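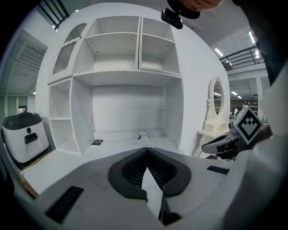
From: Nokuthula Makhubela
To: Gripper Trials list
Subject: Re: Comparison of finger sets, second round

Dear colleagues,

Thank you to those who sent comments on the first round. I reply below to the points raised by Themba Tshabalala on Friday and set out what the Prornberg group proposes to do next.

Themba Tshabalala wrote:

> The Bremo fingers scored well on cups, but I am not persuaded that
> the cups tell us very much. Could the group say how the fingers
> behave with flat or thin items on a hard surface? I would also ask
> that both hands be recorded in every run. At Ndlovu we found that
> the second hand was often left out, and the runs were then of little
> use to us. Lastly, is the wrist view good enough on its own, or is
> the head view needed as well?

On the first point, we agree. The second round will include a spoon, a small cup and a flat card, all handled at a white desk. The spoon is the item of most interest. Its handle lies close to the surface, and the Gelten fingers, being stiffer, tend to push it along before they close. The Bremo fingers bend sooner and have given us fewer failed attempts, although the grip is then weaker at the bowl end. We would not wish to draw a firm conclusion until the second round is complete.
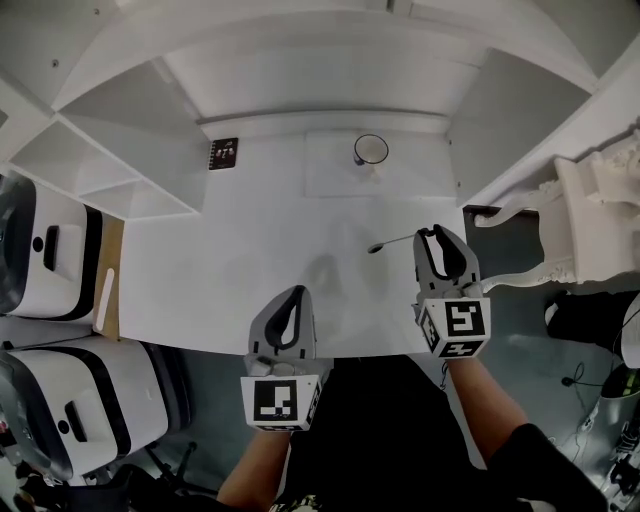 Desk set-up for the second round, head view, with both grippers in hand and the spoon on the desk.

On the second point, both hands will be recorded throughout. Each gripper carries its own printed markers, and operators are asked to keep at least one marker face clear of the sleeve. Runs in which a marker is lost for more than 3 seconds will be set aside and listed separately.

On the third point, opinion here is divided. Prasanna Mollah prefers the wrist view, as it gives the clearest sight of the space between the fingers. Ruan Matlala has asked for the head view to be kept, at least for two-handed work, where the wrist view does not always show what the other hand is doing. We shall therefore keep both for the present – the extra storage is modest – and review the matter in June.

The first round produced 535 usable runs. The target for the second is 2000, shared between 5 operators. Groups wishing to supply a finger set of their own should write to Bleddyn Bowen, stating the mounting pattern and the full opening width. Sets sent without these details cannot be fitted.

Yours sincerely,

Nokuthula Makhubela
Prornberg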